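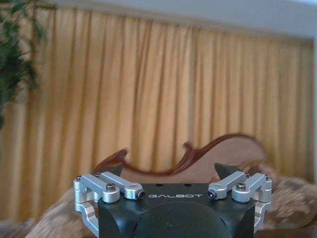

Romana Lukáč
Lecturer, Robot Care and Setup

Handout 3: Looking After a Two-Arm Robot in a Furnished Room

Welcome back, everyone. Last time we talked about where the robot stands and how it gets its power, and I promised that today we would get down to the hands, which is where most of your time will go once you are out there looking after one of these machines. I have taught this unit for a good many years now, and I still think an hour spent with the grippers and a soft cloth teaches more than a whole afternoon of slides (though there will be slides, I'm afraid).

Our teaching machine wears a linkage gripper at each wrist. The fingers ride on pairs of silver arms, and the arms turn on joints held by small screws. Please learn where those screws are before you learn anything else. Open the gripper wide, stop the robot with the stop button, switch off arm power, and wait until the status page says the arms are off. Only then do your hands go anywhere near the linkages.

Start at the outer knuckles and work in toward the middle. Try each screw with the hex key that fits it snugly, using two fingers on the key and no more. You are feeling for movement, and a good screw simply sits there. If one turns, write it down, take it out, clean the thread, and put it back with a small drop of the thread lock from the Pillemer kit. Then do its partner on the other side, even if the partner felt fine. A gripper with one fresh joint and one tired one tends to close crooked, and you will spend the rest of the day wondering why your light objects keep sliding out to the left.

After the screws come the fingertips. Wipe both pads with a barely damp cloth and look along them from the side — a worn pad has a shine to it that a healthy one does not. We change ours at 200 hours of gripping, or sooner if the shine appears. 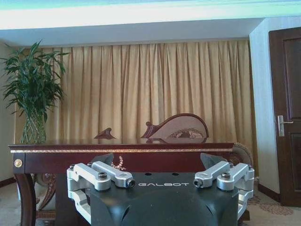 Next is the wrist camera check, and I'd ask you not to rush it. With the gripper open, the linkages on the left and right should sit as mirror images in the view, and the lettering on the housing should run level between them. If the lettering tilts, the camera mount has shifted. Loosen the mount, set it straight, tighten it again, and save a fresh reference picture in Gendard under today's session. I like to compare it with the previous one side by side, because a small drift over several weeks is very hard to catch from memory.

A word on rooms, too. Polished furniture is lovely to live with and a little troublesome for cameras. A glossy desktop gives back whatever stands behind it, and the depth reading can go soft there. Draw the curtains evenly, leave the ceiling lights as they were for the last session, and run the Skála surface check before you let an arm come down near the wood. The check takes about 18 minutes, which is plenty of time to fill in the first page of your log.

Set the lowest height for each arm separately. Students love to copy the left value to the right, and I understand the temptation, but the two arms are mounted by hand and they are never quite twins. Bring each one down at the slow speed, stop well above the surface, and finish with single steps. In our settings the slow speed is 56. Leave it there until I have signed your sheet.

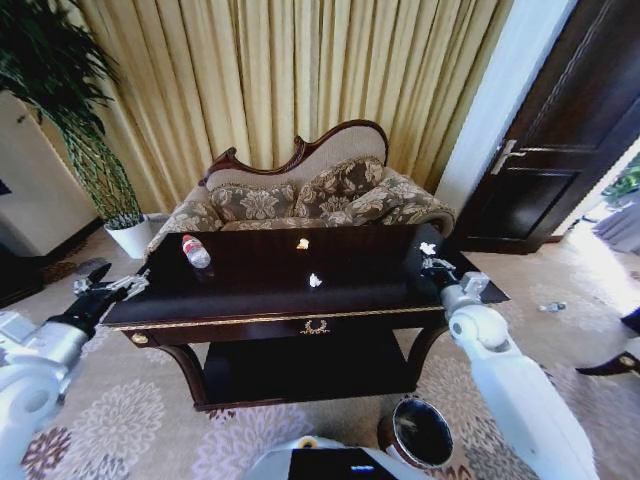 Romana Lukáč

Now for the practice task, a simple tabletop pickup. You will need a plastic bottle, a few scraps of crumpled paper and a round trash bin standing on the floor in front of the table. Crumple the paper properly, please, since a flat sheet asks something quite different of the fingertips. Lay the bottle on its side and turn it at a slant to the table edge, so that the wrist has to rotate before the fingers close.

Before the first run, move both arms out over the table and look at them from the head camera. Both grippers should be in view, with clear space between them, and neither forearm should pass over the bin on its way in. If an arm has to reach past the bin, shift the bin and leave the arm settings alone. Look at the floor as well. A bottle lying on the carpet is easy to forget when your eyes are on the tabletop, and I'd like you to note in the log anything on the floor near the base.

Run the task at slow speed 3 times and write down where each item was when the gripper closed on it. If a pickup misses, resist changing the program straight away. Go back to the fingertips, then the joints, then the camera mount, in that order. Most misses I have been called over to look at were sitting somewhere in those pages of the log already.

For next time, please read the Jultusness notes on cable care at the wrist, and bring your own hex keys if you have a set you like.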